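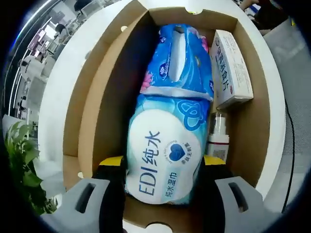 According to Ginette Cordier, a cold was never a matter for the drugstore in her mother's house. You cut an onion in half, put it on a saucer by the bed, and went to sleep with the smell. She laughed when we asked if it worked. Everyone slept badly, she told us, so everyone was glad to get up in the morning and say they felt better.

What We Do When We Have a Cold: Home Remedies Across Three Generations
Final project report, Everyday History course, Zatgate
Atif Kakakhel and Albane Lefèvre
Handed in 4 June 2022

Why this topic

We got the idea in October, when half of our hallway was coughing and everybody had a different opinion on what to do. One roommate swore by ginger, another by sleeping in two sweaters, and a third wouldn't drink milk until her nose cleared. None of them could say where they had learned it. We wanted to find out! A remedy for a cold is a small thing, but it gets handed down in families a lot like a recipe does, and as far as we could tell no class at Zatgate had looked at it before.

How we did it

We ran a short survey and a set of longer interviews. The survey had nine questions, went out on paper and online, and brought in 259 answers, far more than we had hoped for. The interviews took between 20 minutes and (in one wonderful case) an entire afternoon with two pots of tea. We did 18 of them, in Zatgate and in Vilalex, where Albane's grandparents live. We tried to talk to a grandparent, a parent and a grown child from the same family whenever we could. That was harder than it sounds. Families move, and the middle generation is always at work.

We are not medical students, and we did not try to test whether any remedy does anything. We only asked what people do, who taught them, and whether they would teach it to someone else.

What people told us

Hot drinks came first in every age group by a wide margin. The drink itself changes, though. The oldest people talked about elderflower, thyme, or hot milk with honey. Their children mostly said lemon and honey. Our own age group said ginger, often with something spicy added, and several of them had picked it up from a friend or a video.

Steam was the surprise. We expected the towel over a bowl of hot water to be something only grandparents remembered, and it came up again and again with people our age. One reason may be that it is hard to forget. Atif's notes from that week have three separate stories about a little brother under the towel making ghost noises.

Onions divided people more than anything else we asked about. Some families put them by the bed, some in socks, some boiled them into a syrup with sugar. Bleddyn Ifans remembered his aunt doing all of these in one winter. He has never done any of them himself, but he could tell us exactly how thick to cut the slices, and we found that very telling: the knowledge had been passed on even though the habit had stopped.

Older people also talked more about other people. A cold in their stories usually has a neighbor in it, or a sister who came with soup. Younger people talked about supplies: tissues, wipes, something from the drugstore, a charger that reaches the bed. Benoît Carré gave us the line we liked best, that at his age being sick was a visit and at ours it is a shopping list. We think that's a bit unfair, but we wrote it down.

What we would change

Our survey question about "family remedies" was too vague. Some people counted chicken soup and others left it out as just food. We should have tried the questions on five or six people first. We also asked only in English and French, and we know we missed families in Vilalex who would have had great things to say in other languages. And please, anyone doing interviews next year, check the recorder before the tea is poured. We lost most of our first talk and had to write it up from memory the same evening.

We would love for someone to carry this on with a different everyday problem - hiccups, maybe, since people kept bringing them up without being asked. The blank survey sheets and our interview guide are in the course folder in the Tessier reading room, along with four versions of the onion syrup recipe. They disagree on the sugar.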